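Accueil Forums Perception Commande Outils Connexion

Deux pièces en contact fusionnées en un seul objet par la segmentation 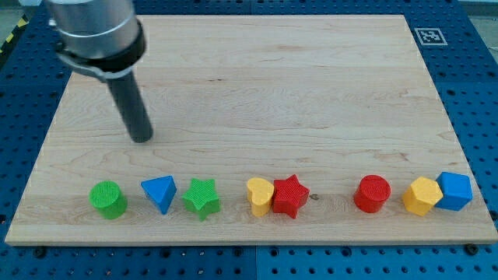 Poste de test : le cœur jaune touche l'étoile rouge, le pentagone jaune touche le cube bleu.

Publié le 21 avr. 2022 par Jeptoo Massawe

Bonjour. Je planifie des poussées avec un outil cylindrique. Le nœud de perception Pamitz sort un nuage de points, je retire le plan de la planche par RANSAC, puis clustering euclidien. Les pièces isolées passent. Les deux paires en contact donnent chacune un seul cluster, et le planificateur vise le centroïde, donc la jointure. Baisser la tolérance de distance fragmente l'étoile verte. Minimum par cluster : 400 points. Faut-il changer de méthode ou ajouter une étape ?

Gullden

Ajoute une étape. La distance seule ne sépare pas des objets qui se touchent. Region growing avec critère couleur à l'intérieur de chaque cluster, en HSV, sur la teinte uniquement : les faces supérieures sont quadrillées et la valeur V va te créer des faux bords. Descends aussi le minimum à 100 points, sinon la plus petite moitié risque d'être rejetée après découpe. Pour la poussée, recalcule le point de contact sur l'enveloppe convexe de chaque morceau.

athumani_376

Vérifie ton étalonnage avec le marqueur, j'avais un décalage pareil.

Grastlow

D'accord avec Gullden, mais la teinte ne suffira plus si deux pièces de même couleur se touchent. Dans ce cas, découpe aux concavités du contour, en ignorant celles des étoiles et du cœur (ajustement de gabarit).

Ce site utilise des cookies. Accepter Paramétrer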